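Deep grey bin for small parts: one big or several small?

girdale_packing
I work in the packing room of a small shop which sells spare parts for garden tools. We have one deep grey bin with sloping sides and everything goes inside. At the end of the day the small items lie at the bottom and I must bend a lot to get them. Is it better to keep the deep bin, or to buy shallow trays? My budget is 200 for the whole table.

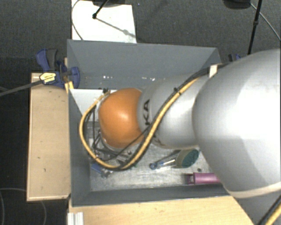
The deep bin, with matte sides.

The shop has Felmont trays in two heights and I don't know which is right for mixed items. I pack up to 190 orders in December, in other months much less.

Posted by kirui_lane
Keep the bin, but do not fill it so much. I had the same trouble and I put a wooden block under the back side, so the bin leans to you. The sloping walls then help, because things slide to the front. For very small pieces (screws, washers) I use 8 shallow trays from Veminer, placed in a row on the left. They cost me less than your budget. Please measure your table first, I did not do it and one tray had to go on a chair.

Posted by oldshelf782
trays. deep bins are for big things

Posted by girdale_packing
Thank you both. I will try the block tomorrow morning, as it costs nothing. If my back still hurts I will order the lower Felmont trays and use the bin only for the long handles.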